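Nistley clothing drive returns with a children's sorting table and a bigger goal

LONDNESS — The Nistley children's clothing drive is back for the winter, and this year every bag that comes through the door gets a proper going-over before anything is folded, sized or handed on. The drive opens in December at the Thygesen building, with drop-off from 9 a.m.

Last year 353 families in Londness picked up clothes through Nistley, and the shelves were bare well before the cold weather ended. The goal this winter is 3,000 pieces of children's clothing, up from 2,000, and the sorting has already begun!

"I love the moment when a pile goes down on the white table and you start finding things in it," said Sigrún Hafstein, who runs the drive. "Cartoon prints, bright pinks, patterns you'd never pick for yourself. Kids have wonderful taste, and they deserve to choose from clothes that are fun."

Sorting is simple. Clothes go onto the table in a heap, get pulled apart one at a time, and are checked for size, wear and missing parts before they move along to folding.

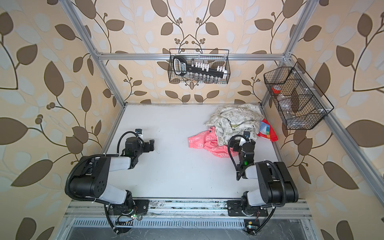 What we look for

Light jackets are always among the first things to go, so we give them extra attention. Cuffs matter most. A gathered elastic cuff should still spring back when you stretch it, and cords should run freely through their channels without knots. Zippers get pulled up and down twice.

Labels stay in. Families ask about sizes and fabrics all the time, and a readable tag saves a lot of guessing. We also turn each piece over to look for marks, and anything with a small spot goes into the treatment pile with a note pinned beside it.
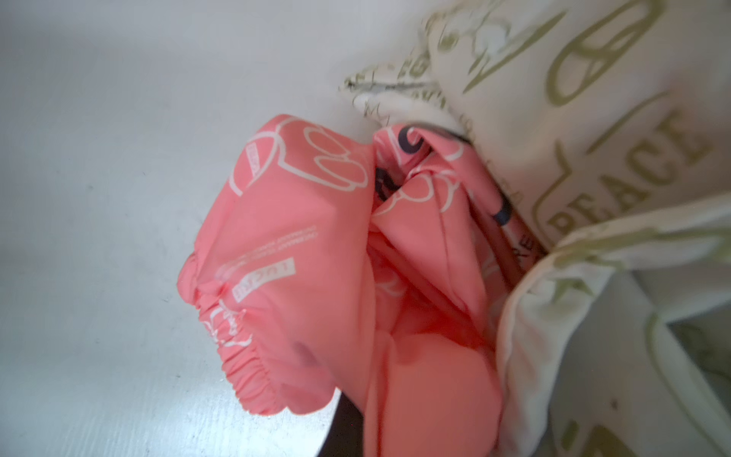

Pink fabric with white flower outlines, an elastic edge and a dark navy cord.

Prints are the part children care about, and we're happy to say the early bags have been full of them. Bears have been turning up often enough that Sigrún has started a bear shelf (dinosaurs had one last year, and it emptied in a single morning).
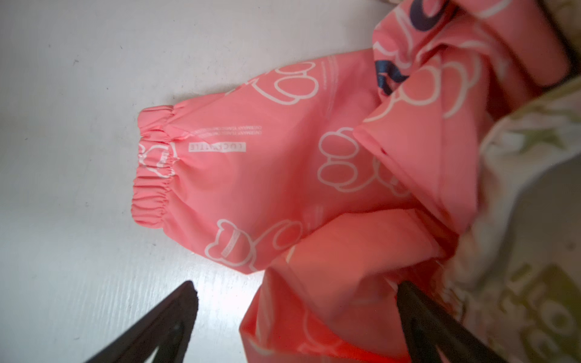 White bear outlines run across the sleeve of a lightweight pink jacket.

How to give

We take clothes in children's sizes from age 2 up to the early teens. Please wash everything first, empty the pockets and tie shoes together in pairs. Bags or boxes are both fine. We can't take car seats, helmets or bedding this time, but the front desk has a list of places that can.

If you'd like to help sort, come by at 10 a.m. and ask for Skarphéðinn Skov. No experience is needed, and you can stay for an hour or the whole day. Vomex is lending us its delivery van again, so larger donations within Londness can be picked up from your door — call the front desk to set a time.

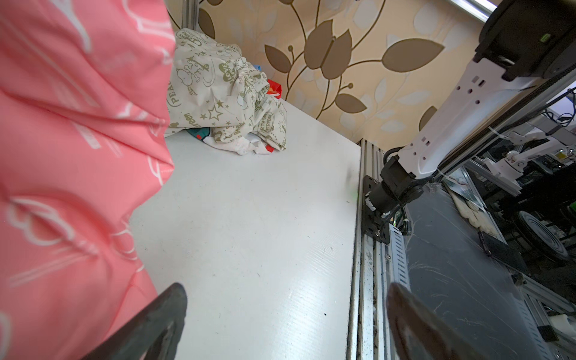
Nistley Clothing Team, Londness

The clothing team sorts, mends and hands out children's clothes all year, with the winter drive as its biggest event. Pickup for families is free, and no paperwork is required. Questions about donations go to Sigrún Hafstein; questions about sorting shifts go to Skarphéðinn Skov. Both can be reached through the front desk at the Thygesen building.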